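Home | Posts | Replies | Media | Log in

Teguh Yusof
June 2026

ok so the Skimard arm crushed a bottle today. thread

Bottle pick, same one its done 480 times. Gripper closed and just kept closing. Force limit should kick in at 33 newtons. Log says it hit 82 before I slapped the estop

No one hurt. my hand was maybe a foot away tho. not great
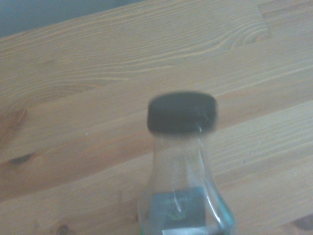
First guess was bad force sensor. Swapped it, same thing. Second guess cable. nope

Ikhsan Lubis found it. Friday-me (ugh) pushed a config that reset the limit to factory default after every restart. We restarted at lunch. So teh arm had no real limit all afternoon

Fix: limit gets read back and checked before the fingers move at all. No match, no motion. Also moved the estop to MY side of the table

If you run the Drotwood build, check yours after a power cycle. seriously. go look

more when we've rerun the full set

Print this thread | E-mail this thread
Contact | © Trustmont | Back to top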